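Buy the table before you buy the second arm

Every year on 22nd December our budget for equipment must be closed, and every year we have the same discussion. Somebody wants a bigger robot. This time it was Tumelo Hendricks, my colleague at Flistmont, and his request was for a second arm from Hellström. I was against it, and I want to write down my arguments while they are still fresh.

Our work is picking small objects from a table. At the moment the objects are wooden alphabet blocks, which cost almost nothing. An arm with two fingers is expensive, and so the arm gets all the attention in the meeting. We spent 9 pages on the choice of the arm and one line on everything else. That line said "accessories".
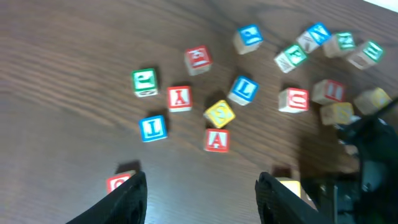

I think that this line is where most of our year was lost. In September we were waiting four weeks for spare fingers from Brollex, because no one had put a second pair in the plan. The arm was standing still, and we still paid the service contract for it. If we had owned two arms, both would have been standing still, and we would have paid double.

Tumelo has a good answer to this. He says that a second arm gives us twice as many hours, and that spare parts can be ordered any time. On paper he is right. But I looked in our log for the autumn, and the arm was working 40 hours in a month when it could easily work three times more. The missing hours went to cables, to lights, to calibration, and to people who were busy with something else. A second arm does not repair any of this – it only asks for the same people again. 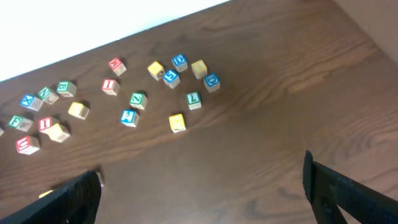

There is also the question of the small camera. In the quotation from Palov it was listed as optional, and it was nearly removed to save money. For me it is the last thing I would remove. When a pick goes wrong, I want to look at what was in front of the fingers, and a better motor does not give me that.

Kjell Bakke, who signs our orders, has asked for a simple rule. My proposal is this: for every 8 parts of money we spend on a machine, we keep 4 parts for fingers, cables, cameras, lights and the hours of a technician. Tumelo finds it too much. Perhaps it is, and I am ready to go down a little after one year, when we have better numbers.

Until then I would vote no to the second arm. I would order the spare fingers in January, and a proper lamp with them.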